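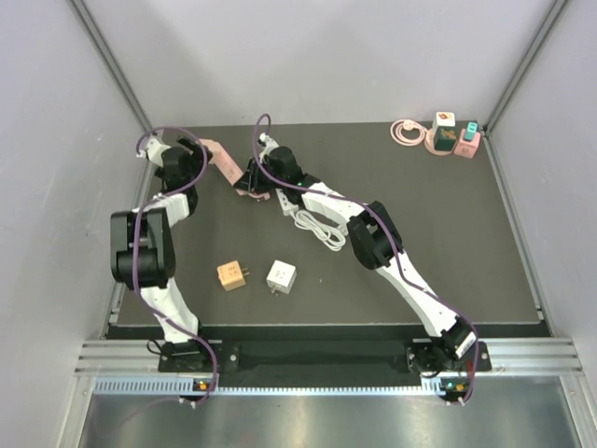 Do the owner and the finder of a lost object use the same color word for it?

In 448 of the 800 matched pairs they did, and in the other 352 they used different words, most of them close neighbors such as navy and blue.

Figure 3. Pink rectangular object over a dark gray tabletop, with pale gray walls on three sides.

4. Color terms in matched reports

4.1 Material and definitions

The analysis in this section uses the matched subset of the Droddale lost property records. A matched pair consists of one owner report and one finder report that were later tied to the same object by a successful claim. Owner reports were written from memory, after the loss and without access to the object. Finder reports were written at one of the two receiving desks, Pason or Antunes, with the object at hand. Both kinds of report were entered as free text in the Jimero system, which at the time of collection had no color menu and imposed no limit on the length of the description field.

A pair was eligible if both reports contained at least one color term and if the owner report was filed within 48 hours of the stated time of loss. Reports filed later than this were excluded because a growing share of them had been written after a telephone call with the desk, and the owner's wording could no longer be treated as independent of the finder's. Pairs in which the owner had attached a photograph were excluded on the same ground. The remaining 800 pairs form the base of every percentage given below.

A color term is any word or fixed phrase used in the description field to state the hue, lightness or shade of the object or of a named part of it. Spelling variants were merged, so that "grey" and "gray" are one term, as are "off white" and "off-white". Modifiers such as "light", "dark" and "bright" were stored separately from the term they modify. Words that refer to both a material and a color were treated as color terms only where the sentence made the reading clear. "Gold ring" was therefore dropped, while "gold scarf" was kept. After merging, the two sets of reports together contained 47 distinct terms.

Where a report named several colors, the term applied to the largest part of the object was taken as the main term. If the report gave no indication of size, the first term was taken. This rule is crude. It was preferred to a rating procedure because it can be repeated by another group from the text alone, and a check against a rated subset (see Section 3) gave no reason to change it.

4.2 Agreement

Exact agreement, meaning that the two main terms are identical after merging and without regard to modifiers, was found in 448 pairs, or 56 percent. This is lower than we had expected from the naming literature, where people shown isolated samples under controlled light tend to converge on a small set of basic terms. The conditions differ in several ways. The owner is not looking at anything, the finder is looking at a used object under office lighting, and neither has been told that color is of special interest.

Disagreements were divided into two kinds. In a nested disagreement, one term names a shade usually placed within the range of the other, as with navy and blue, or burgundy and red. In a lateral disagreement, neither term contains the other, as with gray and green, or purple and blue. Nested disagreements were the more common kind at both desks. They also ran mostly in one direction: the owner supplied the narrow term and the finder the broad one. An umbrella reported lost as "teal" was likely to be received as "green" or "blue", and the reverse was rare.

The direction of nesting has two possible sources. Owners may know the name under which the item was sold, and product names favor narrow terms. Finders, or the desk staff writing on their behalf, handle many objects in a shift and may settle on a short working vocabulary. The data do not allow the two to be separated. It is at least suggestive that the asymmetry was weaker for keys and key cases, which are seldom sold under a color name, than for bags and knitwear.

Lateral disagreements clustered at a few boundaries. The most frequent involved dark objects, where black, navy, dark gray and dark brown were exchanged freely. A second cluster lay between beige, gray and green, chiefly in coats. A third, smaller cluster lay between pink, purple and red. Pink itself had a high rate of exact agreement when used by the owner. If the owner wrote "pink", the finder generally wrote "pink" also, and the smaller cluster arises almost entirely from owner terms such as "rose", "plum" and "berry".

4.3 Surround

Since color appearance depends on what lies next to a sample, the surface on which an object is described is a candidate source of disagreement. The Pason desk has a varnished counter of a warm brown. The Antunes desk has a pale laminate counter and receives daylight from one side until the middle of the afternoon. A gray surround is the usual choice in laboratory work, since it adds little hue contrast of its own and leaves a strongly colored object easy to name.

We found a small difference between the desks. Objects that owners had called beige or cream were more often received as gray at Pason than at Antunes, which is the direction that simultaneous contrast with a warm surface would predict. Objects that owners had called blue, black or red showed no difference. The result should be read with care. The two desks do not receive the same mix of objects, and Pason takes in more outerwear from the evening routes. When the comparison was restricted to bags, the difference remained in the same direction but was too small to support any claim.

Time of day was examined only for Antunes, where the daylight varies. Reports entered before noon and reports entered after the daylight had left the counter did not differ in their rate of exact agreement. We had thought it likely that dark blue objects would be received as black more often in the later reports. They were not.

4.4 Modifiers

Owners used modifiers more often than finders, and used "dark" more often than any other. A modifier did not improve exact agreement on the main term. For dark objects it was associated with lower agreement, presumably because the owner who writes "dark green" is describing an object close to the boundary where hue becomes hard to name. The same object is then received as black.

Combining the modifier with the term did help in one respect. If pairs such as "dark blue" and "navy" are counted as agreeing, a portion of the nested disagreements disappears. We did not adopt this as the main measure. The equivalences have to be decided one by one, and the decisions are open to dispute — "light brown" and "tan" are close for most readers, "light brown" and "beige" less so.

Hedges in the owner reports ("sort of", "more like", "could be") were coded as present or absent. Hedged owner reports had lower exact agreement than unhedged ones. This indicates that owners have some knowledge of how reliable their own color term is, and that the knowledge reaches the page when a free text field gives it room. A fixed menu would remove it.

4.5 Effect on retrieval

The Jimero search function matches whole words. A desk worker who searches on the owner's main term will therefore miss the object in every pair without exact agreement, unless the finder report also contains the term in a secondary position. Staff at both desks are aware of this and usually search on the object class first, adding color only when the result list is long. The practice limits the damage for uncommon objects. It does little for black umbrellas or for single gloves, where the class alone returns more items than can be checked by hand.

A broader search was simulated by replacing each of the 47 terms with a group of neighbors, built from the lateral and nested disagreements described above. Groups were allowed to overlap, so that navy belongs to both the blue group and the black group. The broader search recovered most of the nested cases and the majority of the lateral cases at the dark boundary. Its cost is a longer result list, and for dark objects the list became nearly as long as that from a search with no color at all. Color is a weak key for such objects under either form of search, and features such as a broken zipper or a repaired handle separated them better when they were recorded.

The neighbor groups were built from the same pairs on which they were tested, and the recovery is therefore overstated to an unknown degree. A held-out test is reported in Section 5, together with the results for objects described by two or more colors.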